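Getting Scuffs, Rings and Sticky Spots Out of a Wood Floor (and Off the Table Legs While You're Down There)

Posted 2025-12-21 in Floors & Furniture

We have had the same wood floor in the main room for 16 years now, and I have done nearly every dumb thing to it that a person can do. I've mopped it with too much water, I've waxed over dirt, I've dragged a bookcase across it on a bath towel that had a staple in it. So this page is long, sorry! Skip to whatever part you need.

First, find out what's on your floor

Everything below depends on the finish. Put one drop of water in a corner, behind a door is good, and go do something else for a bit. If the drop is still sitting there in a bead, you've got a sealed floor (polyurethane or something like it) and life is easy. If it soaked in or left a pale spot, you've probably got oil or wax, or the finish has worn away, and you need to go easy on the water. My floor is sealed everywhere except one strip by the back door where the dog used to wait, and I treat that strip like a whole different floor.

Black scuffs

Start with a clean, dry tennis ball. Cut an X in it, stick it on the end of a broom handle and rub. It takes off more than half of what's on my floor and I don't even have to bend over. If it doesn't work, try a plain white pencil eraser (the pink ones can leave pink behind, ask me how I know). Last resort is a tiny bit of baking soda on a damp cloth, rubbed with the grain, very lightly, then wiped off right away. Baking soda is a mild scratcher, so on a glossy floor you can end up with a dull patch that bugs you more than the scuff did.

I don't use the melamine sponges on wood anymore. They took the shine clean off a spot next to the couch and it's still there, under a plant.

Sticky stuff

For candle wax or gum, put some ice in a sandwich bag, set it on top until the stuff goes hard, then lift it with an old gift card. Not a knife. For tape goo, a dab of mineral spirits on a rag, window open, and wipe the spot with a barely damp cloth afterward. Cooking oil will loosen it too, but then you have an oily spot on the floor and somebody in socks.

Juice and syrup just need warm water, but let the cloth sit on it for a minute before you start scrubbing. I was a scrubber for years. Letting it sit is so much better.

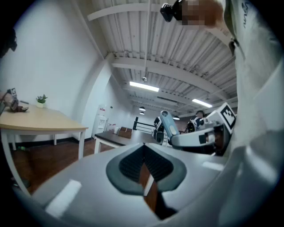

White rings and cloudy spots

A white mark usually means the moisture is in the finish and hasn't reached the wood, so there's hope. I lay a dry cotton dish towel over it and go over the towel with an iron on low, no steam, just a few seconds at a time, and keep peeking. Be patient with this one and don't turn the iron up! If it's still cloudy the next day, I rub in a little plain mayonnaise, leave it an hour and buff it off. It smells like a deli but it has worked for me twice.

Dark marks are another story. Those have gotten down into the wood, and you're looking at sanding or a rug. I went with a rug.

Table and chair legs

White painted legs show everything, and the bottom few inches get the worst of it from shoes and the vacuum. A drop of dish soap in a bowl of warm water and a soft cloth will do it, then dry them, especially at the very bottom where water likes to creep up under the paint. For chips, I keep a little jar of matching paint and a cotton swab. Two thin coats, and let the first one dry all the way, which I never used to do.

While you've got the chair upside down, look at the felt pads. Mine had picked up so much grit they were basically sandpaper. I bought a sheet of the Fomholm stick-on felt and cut my own circles, and they've stayed put better than the precut ones, though you do have to get every bit of the old glue off first. I did 12 feet in an evening with the radio on. For heavy things I like the kind with a little nail in the middle. Check them all again in September or whenever you start bringing the outside chairs in.

My regular routine

Dry dust mop every couple of days, in the direction of the boards. Damp mop when it looks like it needs it, with the mop wrung out so hard it's barely wet. I've tried Vodance floor cleaner and it was fine, nice smell, but a quarter cup of it in the bucket left streaks, so I use half what the bottle says. No vinegar, please. I know everybody's grandmother used it (mine too) but it dulled my finish over time and I was so happy when I quit.

No steam mops either, at least not on my floor. The gaps between the boards let that steam right in.

A good stiff doormat outside and a softer one inside will save you more work than any of this. Shake the outside one when you get the mail, and wash the inside one before it starts looking gray.

Next up is the squeaky board in the hall, as soon as I find where I put the powdered graphite.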